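Lidgate lab puts three grippers through the same simulated kitchen

Robotics testing group Kemow has finished the first round of a comparison between three robot grippers, all tried out in a simulated domestic kitchen before any of the hardware is fitted to an arm.

The work was carried out at the firm's site in Lidgate and covers two parallel-jaw grippers and one three-fingered hand. Results were sent to the suppliers on March 1, 2018, and a shorter version has been passed to Rallard, the kitchen equipment maker that is paying for the study.

Aníbal Peixoto, who leads the tests, said the aim was to find out which gripper gave the fewest failed grasps on ordinary household items when everything else was kept the same. The arm model, the controller and the camera settings were fixed at the start and were not altered between runs.

"We had a set of results last year that we couldn't use," he said. "One gripper had been run with a newer controller than the others and it came out well ahead. When we put the old controller back, most of the lead went. So this time we locked the lot."

Each gripper was given 200 attempts, split between items on open shelves and items near the sink. An attempt counted as a success if the gripper closed on the object, lifted it clear and held it until the arm had moved back to its starting pose. Touching a shelf or a neighbouring object was recorded but did not count as a failure unless the item was dropped.

The shelf runs used a white unit with open compartments on two levels. Some of the compartments are narrow and some are wide, and the team moved the target between them from one batch to the next. 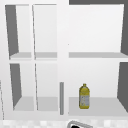 Narrow compartments gave the most trouble. The three-fingered hand needs room to open before it reaches the object, and in the tighter spaces its outer finger met the side wall before the palm was in position. It failed on 54 of its attempts overall, and Peixoto said the greater part of those were in the narrow columns.

The wider of the two parallel-jaw grippers did better on the shelves but was less steady with bottles. Its flat pads touch a round body along a thin line, and if the grasp was off centre the bottle turned as it was lifted. The narrower parallel-jaw gripper, which has a shallow groove cut into each pad, had 40 failures and was the best of the three.

Urs Eberhard, who wrote the grasp planner used in the tests, said the groove had made more difference than he expected. The planner picks a point on the object from the depth image and does not know what shape the pads are.

"It aims for the middle of the body and it is usually a bit out," he said. "The groove forgives that. A flat pad doesn't. I would like to see the same pads on the wider gripper before we say anything about the width."

The planner itself is called Abubakar and has been used by Kemow on earlier projects. It was set to approach from the front on the shelves and from above at the sink, with no option to switch between the two. Eberhard said a planner with a free choice would probably have rescued some of the grasps that failed, but would have made the grippers harder to compare.

Camera position was looked at separately. The team ran a smaller batch of 80 attempts with the narrower gripper, half with a fixed camera facing the work area and half with a camera mounted on the wrist. The wrist camera gave a cleaner outline of objects at the back of a shelf, but lost sight of the target in the last part of the approach, when the fingers came into view. The fixed camera kept the target in sight for longer and gave poorer depth readings on pale surfaces.

White shelves against a pale wall are a known difficulty for this kind of work. In several runs the planner placed the edge of a shelf too far back, and the gripper came in low. The team has kept the colours as they are for the second round so that the two sets of figures can be read together.

The second part of the comparison took in the area round the sink, with targets of different shapes and sizes. The layout has a raised shelf along the back wall, a double sink set into a speckled worktop, and a tap between the sink and the shelf.

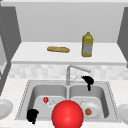 Reaching over the tap was scored as part of the task. An arm that comes in high clears the spout easily but has less reach left for objects at the back, and the longer of the two parallel-jaw grippers had to be tilted for some of them. Peixoto said the tilt was within the limits set by the controller, although it made the movement slower.

Plates were the hardest targets for all three grippers. With an approach from above, the fingers have to find the rim, and a small error in height leaves them closing on nothing or pressing down on the plate. The three-fingered hand was the only one to manage plates with any regularity, by placing two fingers under the rim and one on top. It also handled round items well.

Bread was the other surprise. The loaf used in the tests is modelled as a rigid body, and the parallel-jaw grippers lifted it without difficulty. Eberhard said he would not put much weight on that result.

"A real loaf gives when you squeeze it," he said. "Ours doesn't. The gripper force was set for bottles and we left it there. If you did that with bread in a proper kitchen you would leave two dents in it."

Small, shiny and see-through objects have been left out of the main table. The simulated depth camera returned patchy readings on them and the planner often refused to offer a grasp at all. These runs are listed in an appendix with the reason for each refusal, and Kemow has asked the suppliers not to quote them as gripper failures.

Rallard said it was pleased with the level of detail and would use the shelf results when choosing compartment widths for a test kitchen at its own works. It has not said which gripper it prefers. A spokeswoman said the company was more interested in how much space a robot arm needs than in the make of hand on the end of it.

One of the three suppliers has already asked for its gripper to be run again with a different opening width. Peixoto said this would be allowed in the second round, provided the change was one a customer could make, and that the original figures would stay in the report beside the new ones.

The second round will use the same kitchen and the same arm. Grooved pads will be modelled for the wider parallel-jaw gripper, and the force setting will be allowed to vary between objects. A limited number of runs on real hardware is planned for November, using the best and worst of the three, to check whether the order holds outside the simulator.

Kemow said the object list and the scoring rules could be had on request from its Lidgate office. The gripper models belong to the suppliers and will not be released.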